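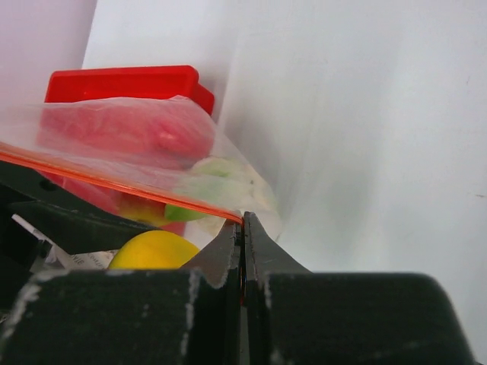
Mekdes Ejigu asked at the staff meeting what happens to the bagging shift once the arms can close a bag without help. Several people on the packing side had the same question, so the answer is set out in full for everyone, including the evening crew who could not be there.

The arms at the Drumum building are being trained on produce and mixed grocery orders. Closing a zipper bag has been the slow part. The gripper has to find the corner of the bag and hold it, and a bag with soft or round items in it shifts every time it is touched. Until now we have kept those orders at the hand tables, and most of them will stay there through the summer.

No positions are being cut. The bagging shift keeps its 16 people and its current hours until November, when the schedule is reviewed as it is every year. What changes is the mix of work. Two people per shift will move from the tables to the arm stations, where they load items, clear jams and check every bag before it goes in a tote. The pay grade for station work is one step above table work, and it applies from the first day of training, not the last.

Training takes three shifts. Cirkon is sending an instructor for the first group, and after that our own people will teach it. Sign up on the sheet by the time clock or tell your lead. If more people sign up than there are places, we go by length of service.

Some of you have said the arms are slow and that you end up redoing their bags. Keep writing those down. The log had 773 entries at last count, and the most common complaint was a seal left open at one end. Cirkon has the full list. A bag with an open seal goes back to the hand tables and does not count against anyone's rate.

A few people also asked about wrist pain. Closing bags by hand is the task most often named on the injury forms, and anyone with a work restriction can ask for station duty ahead of the sign-up order. Bring the form to the office. You do not need to go through your lead first.

The stop buttons at both stations were moved to waist height on the aisle side. Please try yours at the start of the shift, and do not reach past the yellow line while an arm is moving.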